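Filed under: Laundry & Linen / Galleries

One Blue Cloth and a Lot of Advice
By Bhupendra Grewal

I have read a great deal about folding over the years and believed very little of it. The Tisness booklet promises a flat stack in 7 moves. The Clusus people sell a drawer insert on the claim that anything knitted can be rolled and will come out as good as pressed. A reader of this page told me in February that I only need a bigger table. Maybe so. I have used big tables and small ones, and on both of them a soft top ends up in a heap the minute I look away.

So this gallery is about the awkward part, the handling between the pile and the finished square. Folding guides tend to skip it. They start with the garment already lying flat, sleeves out, every seam where it should be, and I've always found that a bit suspicious – if mine looked like that I wouldn't be reading the guide.

Blue on a big pale sheet, with one side drawn into a narrow twist and a corner sticking up. The small white tag at the far side is the only part I'd call easy to find.

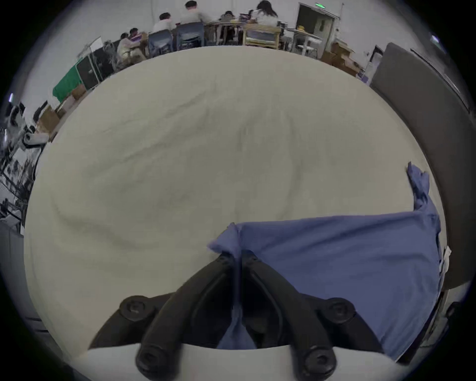
Held up by both ends and twisted into a rope. One end is a fat lump, the middle is thin, and I'd like to see the booklet's fold lines on that.
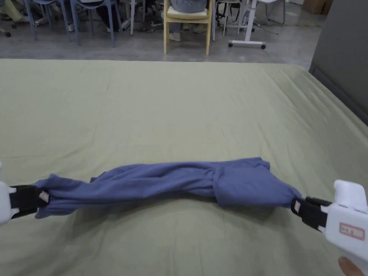

Crumpled on the sheet. Any drawing of a neat rectangle is a long way from this.

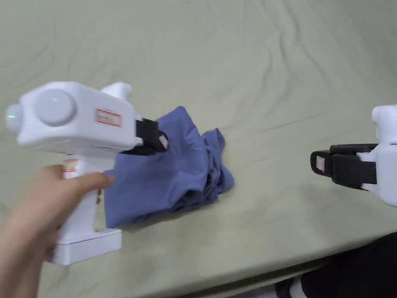 What I make of the standard tips

"Hold it by the ends and it will straighten itself." I don't buy it. Which ends? If you have a hem in one hand and a bit of collar in the other, pulling only makes the twist tighter. You need the two shoulders, or two corners of the same hem, and finding those in a crumpled knit is most of the work. The Tisness booklet gives it half a sentence.

"Give it a good shake." This one I half believe. A shake does open up a towel. With a soft top it moves the bunching from the middle to the sleeves, and then you have to go in and fish it out anyway. Woven shirts behave better, but woven shirts were never the problem.

"Work on a padded surface." Fine for ironing. For folding I'm less sure. A sheet over padding has its own wrinkles, and it grips the cloth, so when you slide a sleeve across it the sheet wants to come too. I tuck mine in hard at the corners and it still creeps. A bare tabletop is quicker, although anything with buttons makes a racket on it.

"Start from the label." The best of the bunch, and I say that reluctantly. A neck label gives you the top center and tells you which way is back. A side-seam label gives you much less, and you have to know which kind you're looking at before you trust it. I have folded sweatshirts upside down on the strength of a care label, more than once.

About the rolling

People who roll their clothes write to me more than anyone else. The last time I doubted rolling on this page there were 114 comments, most of them cross. My position hasn't moved much. A roll made from a flat garment is a decent way to fill a suitcase. A roll made by twisting is just a heap with a better shape, and the diagonal creases it leaves will still be there when you put the thing on.

The Clusus insert costs more than I want to spend on a box with slots. Dwivedi's, where I take the heavy curtains, folds everything flat and stacks it in paper. The woman at the counter told me they do 400 pieces on a busy morning and have never rolled one. I can't check her number, but I have seen the stacks, and they're straight.

If you do want to practice, use one soft top and fold it until you're bored. I would not believe anyone who says it takes 1,000 tries, and I would not believe anyone who says it takes one. Find the shoulders, lay it face down, smooth from the neck to the hem with the side of your hand, then fold however you like. The order of folds matters less than the booklets say.

Towels are next, once I've got through the pile of them on the landing.

Last updated: February
© Modmont Household Pages | Contact | Back to top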